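Lozano Ensemble to Premiere Imtiaz Mondal's "Castisska" in December

Work for 2 bass clarinets, string quintet and fixed electronics will be followed by a studio recording on Pendora

The Lozano Ensemble will give the first performance of "Castisska", a 54-minute work by the composer and sound engineer Imtiaz Mondal, at Bandix Hall in December. The performance begins at 7:30 p.m. and will be given without intermission. A studio recording will be released by Pendora after the premiere.

"Castisska" is scored for two bass clarinets, string quintet (two violins, viola, cello and double bass) and an eight-channel electronic part. The work is in five connected movements. The electronic part runs continuously from the first bar to the last and is played back from a single session file, with cues given to the conductor by click track. The clarinet players do not receive the click and take their tempo from the conductor.

The strings are tuned to a reference pitch of 440 Hz. The electronic part is built on a fixed tone at 545 Hz, which falls between C-sharp and D in equal temperament and is sounded in all five movements. In the second and fourth movements the two clarinets approach this tone from above and below using alternate fingerings, which are printed in the score and listed in a separate chart for players.
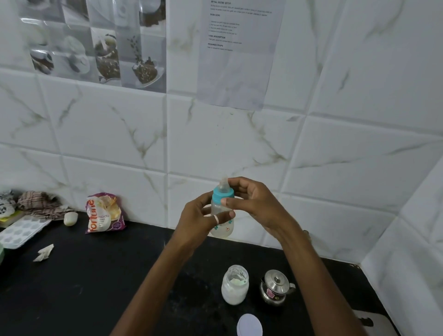
A baby bottle with a turquoise collar, held upright over a black countertop.

The source material for the electronics was drawn from an archive of 2447 short recordings made by Mondal over several years. Each was edited to a length of less than four seconds, filtered above 3000 Hz and sorted by pitch content. No synthesized sound is used apart from the fixed tone.

"The electronic part was finished first, and the instrumental writing was fitted to it," said Imtiaz Mondal. "I wanted the players to have a stable surface to work against. The quintet has a lot of freedom in dynamics and very little in timing. For the clarinets it is the other way around."

Bandix Hall will be set with the ensemble at the center of the floor and the audience on four sides. Eight loudspeakers will be placed at ear height along the walls, with two subwoofers under the east balcony. Seating on the balcony will be closed for this performance, as the eight-channel image is not accurate at that height.

The recording for Pendora will be made in the same hall with the same speaker layout. It will be issued as a stereo download, a multichannel download and a two-disc vinyl set. The stereo version is a separate mix prepared by the composer. On vinyl, the side breaks fall between movements, and the third and fourth movements share a side.

A study score and a set of parts will be available for hire from Pendora's publishing office after the premiere. The hire set includes the session file, the click track and a technical rider. Ensembles without access to an eight-channel system may request a four-channel reduction.

Imtiaz Mondal studied composition and acoustics and has written for chamber groups, dance and radio. His earlier work for the Lozano Ensemble, "Three Filters", was for solo cello and tape. He also works as a mixing engineer.

The Lozano Ensemble performs and commissions new chamber music with electronics.

Tickets for the premiere are on sale at the Bandix Hall box office. Doors open at 6:45 p.m. Latecomers cannot be admitted once the performance has started.

Review tickets, score extracts and interview requests: Pendora press office

ENDS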